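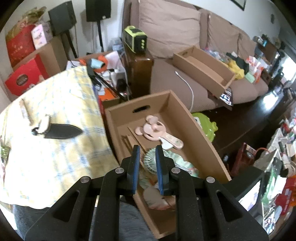
The hand-held gripper above a cardboard tray with two handheld fans, one mint green and one pink with mouse ears.

HIRNACH STUDENTS SET OUT TO TEACH ROBOTS THE ART OF TIDYING UP

Hirnach, September 3, 2026 — The student robotics club at Hirnach is delighted to share the first results of Clurkidico, a project that has kept its members cheerfully busy with the sort of job most of us put off until the weekend: picking things up and putting them where they belong.

Members work with a hand-held gripper, which they open and close themselves while a camera on the tool records every movement. The recordings are then used to train the club's robot arm, known to everyone as Statinow, to handle everyday objects in ordinary living rooms, with all the sofas, cables and patterned cloths that come with them.

The club has so far gathered 1163 recordings, of which 654 show small items being lifted from or placed into open boxes. Members hope to reach 2000 by December, when Statinow will have its first outing in front of families and friends.

"We started with wooden blocks on a bare desk, and we were terribly pleased with ourselves until we tried a real home," the club said in a joint statement. "A little fan with a long handle is a much harder thing to pick up than a block — it rolls, it tips, and there are so many ways to get hold of it. We have learned a great deal from that, and we have had a lovely time doing it."

Clurkidico is supported by Fagundes, the local repair workshop, which has lent the club bench space and two sets of spare gripper pads for the coming term.

New members are warmly welcome, and no experience of robotics or programming is needed. Anyone who would like to come along, or to lend a box of household odds and ends for practice, is invited to contact the club through the Hirnach student office.

ENDS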